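The Basket Problem: How Far Will People Reach to Put Something Away?
Student project report, Home and Living Design, Calten College
Feb 10, 2021

Our group wanted to know why some things get put back and others just stay out. We all live in the Rusier building, where the shared tables fill up fast, so we had plenty of material! The question we settled on was a small one: does the distance between an object and its container change whether people bother to tidy it?

We tried three kinds of containers. The first was a lidded box, the second a deep fabric bin, and the third a shallow open basket. Each one went on a plain table in the Chin study room with one small item left out beside it. We used two spacings, 309 mm for near and 600 mm for far. We had planned on 800 mm as well, but at that distance the basket had to go so close to the end of the table that people kept moving it to make room for their bags.

The open basket was our favorite by a mile. A low rim means you can drop something in without looking, and a bright color is easy to find on a pale surface. The lidded box did badly at both spacings, even with people who told us they liked how it looked (we heard that a lot). The deep bin landed in the middle. Small things vanished at the bottom, and then people had to tip it out to get them back.

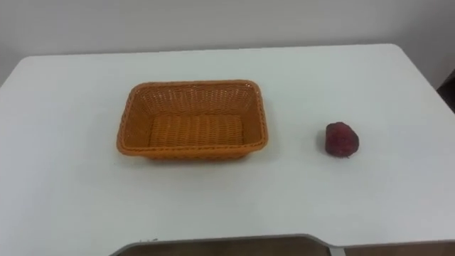 Photo: Otska project group

An orange woven basket with nothing in it and one little red item well off to the right: it looks like almost no work at all. Still, the far spacing gave us our best discussions. Several people said that a single small thing doesn't feel like a mess, so they leave it. Two things do, and then they clear both. We loved this answer and want to test it properly.

Next time we would run each setup for a full week and keep the bags off the table. We would also try two baskets, one at each end, and see which one fills up first. Our whole budget was 1671 yen, most of it spent on the fabric bin.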